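4.2 한 물건 안의 두 분홍

앞 절에서는 단색 물건의 색 이름을 다루었다. 분홍 계열에서는 고유어 계통의 '분홍'과 외래어 '핑크'가 뚜렷한 명도 차이 없이 섞여 쓰였고, 두 낱말을 가르는 것은 색보다 물건의 종류였다. 한복감이나 이불에는 '분홍'이, 문구와 미용 소품에는 '핑크'가 붙는 식이다. 그런데 한 물건 안에 서로 가까운 분홍이 둘 이상 들어 있으면 사정이 훨씬 재미있어진다. 본 절은 바로 이 경우를 다루며, 필자들이 이번 조사에서 가장 즐겁게 들여다본 자료이기도 하다.

면담에는 한국어 모어 화자 30명이 참여했다. 참여자는 평소 쓰는 소품을 떠올리며 그 색을 자유롭게 말했고, 이어서 Kwofie 색표에서 가장 가까운 색편을 골랐다. 발화는 모두 전사하여 Narkik 말뭉치의 형식에 맞추어 주석을 달았다. 색 이름을 고쳐 말한 곳, 망설인 곳, '좀 더'나 '약간' 같은 정도 부사가 붙은 곳은 따로 표시하였다.

부분마다 색이 조금씩 다른 소품은 생각보다 흔하다. 그림 1의 머리빗도 손잡이는 분홍이고, 핀과 그 끝의 작은 구슬은 그보다 살짝 밝은 복숭아빛 분홍이다.
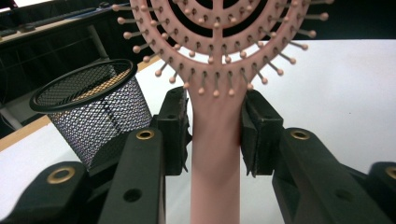
이런 물건을 가리킬 때 화자들은 먼저 전체에 이름 하나를 붙인다. "분홍색이에요", "핑크예요"가 첫마디로 나오고, 부분의 차이는 조사자가 더 묻지 않으면 대개 언급되지 않는다. 그러나 일단 차이를 말하기 시작하면 어휘가 놀랄 만큼 풍부해진다! '연분홍', '살구색', '복숭아색'은 물론이고 '분홍인데 물 탄 분홍', '딸기우유보다 덜 우유 같은 색' 같은 즉석 표현까지 쏟아졌다. 기준이 되는 색은 늘 면적이 넓은 쪽이었다. 좁은 부분의 색은 넓은 부분의 색에 견주어 '더 연한', '덜 붉은'으로 풀이되었으며, 그 반대 방향의 풀이는 전사 자료에서 3건에 그쳤다.

Kratochvíl은 체코어 화자에게서도 넓은 면이 기준이 되는 경향을 보고한 바 있다. 다만 Vendula Kratochvíl의 자료에서는 화자가 처음부터 두 색을 나누어 부르는 일이 잦았다. 한국어 자료에서 첫마디가 하나의 이름으로 모이는 까닭은 접두사 '연-'과 '진-'의 쓰임에서 찾을 수 있을 듯하다. '분홍'을 먼저 내놓아도 뒤에서 얼마든지 잘게 나눌 수 있으니, 화자로서는 서두를 이유가 없는 것이다. 물론 이 해석은 면담 상황의 영향을 떼어 놓고 다시 살펴야 한다.

4.3 줄무늬와 이름의 순서

줄무늬에서는 또 다른 문제가 생긴다. 바탕이 어느 쪽인지 정하기 어렵기 때문이다. 분홍과 흰색이 번갈아 나오는 물건을 두고 참여자들은 '분홍 줄무늬'라고 하지 '흰 줄무늬'라고는 거의 하지 않았다. 유채색이 무늬의 이름을 가져가고 흰색은 말없이 바탕으로 물러난다. 두 색을 다 말한 경우에도 '분홍하고 흰색 줄무늬'처럼 분홍이 앞에 왔다. 흰색이 먼저 나온 발화는 2건이었고, 둘 다 같은 참여자의 것이다.

Tudor Lazăr는 이러한 순서를 '눈에 먼저 걸리는 색의 우선권'이라 불렀다. 필자들은 이 용어가 썩 마음에 들지만, 한국어에서는 음절 수의 영향도 함께 보아야 한다고 생각한다. '분홍'과 '하양'은 둘 다 두 음절인데도 참여자들은 '하양'을 좀처럼 쓰지 않고 '흰색'이나 '화이트'를 택했다. '핑크 화이트'는 굳은 표현처럼 매끄럽게 나왔고, 이를 뒤집은 '화이트 핑크'는 전혀 다른 뜻, 곧 흰 기가 도는 분홍으로 이해되었다. 순서 하나가 무늬 이름과 색 이름을 갈라놓는 셈이다.

그림 2. 분홍과 흰색의 줄무늬 물건, 검은색 망사형 연필꽂이, 흰 탁자 면

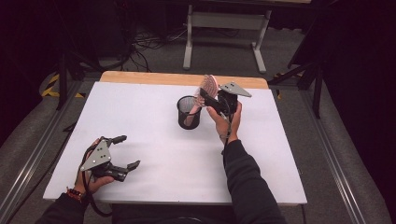 4.4 재조사와 남은 문제

첫 면담에서 12일이 지난 뒤 같은 참여자들에게 같은 소품의 색을 다시 물었다. 전체를 가리키는 첫 이름은 잘 유지되었으나 부분의 이름은 크게 흔들렸다. '살구색'이라고 했던 이가 '연핑크'로 옮겨 가는 식이다. 즉석 표현은 거의 되풀이되지 않았는데, 색표에서 고른 색편은 오히려 처음과 가까웠다. 기억된 색은 그대로인 채 이름만 새로 지어진 것으로 보이며, 5장에서는 이 결과를 Polier 목록의 상품 색 이름과 견주어 논의한다.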